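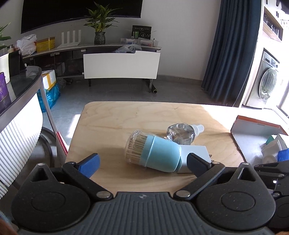 Santino Lucero packed returns at Lerklow by hand for years. Now he picks things up with a gripper in each fist: chargers, small bottles, whatever is on the table that day. The recordings go to train the sorting arms at the company's Mansilla warehouse.

"It's slower than fingers," he says. "You stop thinking about the item and start thinking about where the pads touch."
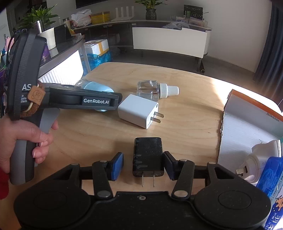 Word count: 163

A charger is harder than it sounds. Picked up by the flat sides, it holds. Picked up near the prongs, it can twist. Lucero repeats each grasp from different angles, and a shift lead reviews the takes on Wednesday.

Lerklow logged 2,807 of them in July. The arms now handle the plain boxed goods, and 3 packing stations have closed. The people who worked them moved to recording or to Flasen, the repair side. Pay stayed the same, but the late shift ended, and with it the late-shift bonus.

Lucero misses the money more than the packing. His wrists hurt in a different place, he says, and he has asked for lighter handles. The company has said it will look at a sample set from Didgate.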